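Safety walk-round, Flerkero film memorabilia fair
2018-08-15, filled in by Mahlet Gebretsadik

I've loved that space saga since I was 6, so checking a hall full of blasters and ballgowns is my idea of a good evening! Comments are mine, moans included.
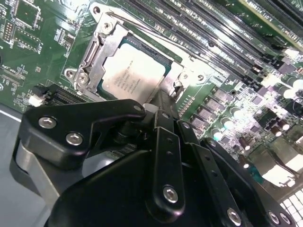
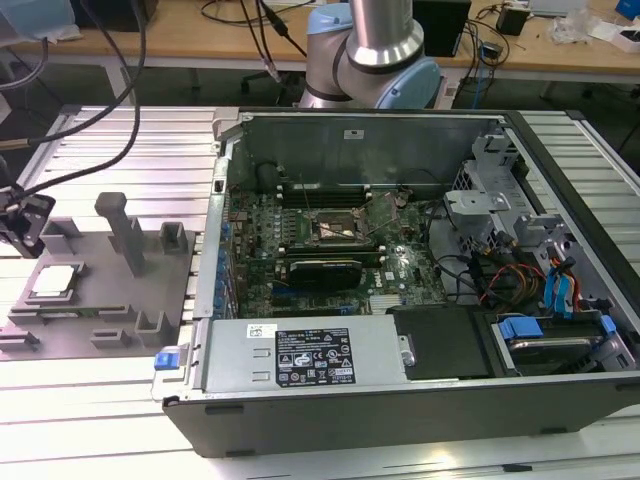

1. Exits and aisles
Main doors: OK.
Side door: FAIL. A cardboard princess was propped right across it. I've moved her to the foyer, where she looks much happier.
Aisles: OK, though the Zirnow poster stall creeps out a bit every time I turn round.

2. Costumes and props
Blasters: OK, all plastic, orange tips on.
Long gowns on the stage steps: needs a helper each side. I tried it in mine and nearly went headfirst into row 2.
Jelier display cases: one wobbly leg, wedged for now - please fix before we open.

3. Screening room
Seats: 476, all fixed down.
Extinguishers: in date, next check November.
Step lights: 20 working, 2 out. Polishchuk have the spares.

4. Tribute wall
Battery candles only, please. I found real ones in a bag under the table and took them home with me.

Still to do: side door sign, case leg, step lights.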